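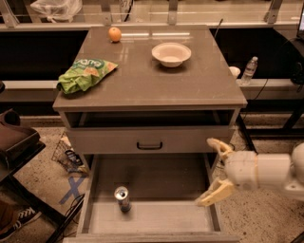

Where should food go in a small bedside-style cabinet? Drinks go in the bottom drawer, fruit stays on top, and opened packets go wherever they'll get eaten first.

Speaker notes, Small Storage for Small Rooms
April, Jade Penner

Start with the top. People use it as a plate, a desk and a bin. Ask the room who has a snack bag on theirs right now. Wait for hands.

Point one: the top is for things you want to see. An orange in plain view gets eaten. An orange in a drawer gets found in a month. Keep a shallow bowl up there too, near the middle, and put peel in it. A glossy top wipes clean with a damp cloth, so don't bother with a mat.

Point two: the bottom drawer takes the weight. Cans stand upright along one side. If you lay them down they roll every time the drawer moves. Mention the Truvo drawer liner here, but keep it short, Itzel covers liners after the break. 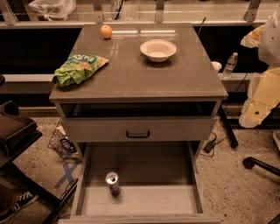
Then the upper drawer. Most people fill it first as it's nearest the hand, and then the heavy things end up high. I leave mine empty for the first week in a new room and see what I keep reaching for. With me it was napkins and a spoon. Su-bin keeps tea bags in hers.

Crisp bags: fold the top over twice and clip it. Flat bags can go in the upper drawer. Half-full ones stay out or they get crushed.

Point three: pull the lower drawer fully out before you load it. You can't judge the depth with it half open. Check that nothing sticks up past the side walls, then close it slowly the first time.

Numbers if asked: our Dremley survey had 104 replies, and 13 people kept no drinks in their room at all.

Leave three minutes for questions. Hand over to Itzel.

Contact: Jade Penner, Skosteck Room Talks. Back to top

Related
Drawer liners compared, Itzel Bañuelos
One shelf, two people, Hrvoje Dervishi
Keeping fruit without a fridge, Dulce Ochoa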